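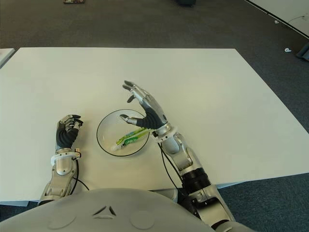
How long does the cover need to dry after washing?
Hang it overnight in a room with open window and it is ready in the morning. Please do not put it in the dryer, the cotton will become shorter.

Livier Reading Pillow, wedge model

The Livier is a firm wedge pillow for people who like to read in bed or must sleep with the upper body a little higher. We sew it in our workshop in Stedudville since September, after the old model from Takács was no more available. Many customers have asked for the same shape, so we kept the shape and changed only the filling and the zipper.

The inside is one piece of foam, with a softer layer on top. In the first nights it can feel too hard – give it one week before you decide. The foam has a light smell when you open the bag. Leave it near a window for a day.

Size and care
Width: 70 cm
Height at the back: 19 cm
Cover: cotton, removable, wash at 90 °F or colder
Foam: do not wash, wipe with a damp cloth only
Colors: sand, dark blue, gray

The zipper is on the low side, so you do not feel it at the neck. When you put the cover back, begin with the thick end and pull slowly to the thin end.

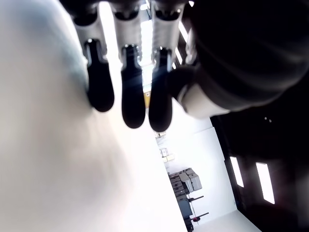
Ordering and returns

We send the pillow inside 3 working days. It is not rolled or pressed, so the box is quite big, and the driver will not leave it in a mailbox. If you live near Jolville you can also pick it up at our shop there, please write first.

A pillow can come back to us if the inner bag is still closed. For opened pillows we can exchange the cover only. Questions about orders are answered by Anderson Xavier, in English or Portuguese.

Extra covers are sold separately, in the same colors. The covers of the old Takács model are a little too narrow and do not fit.

Page updated April 2023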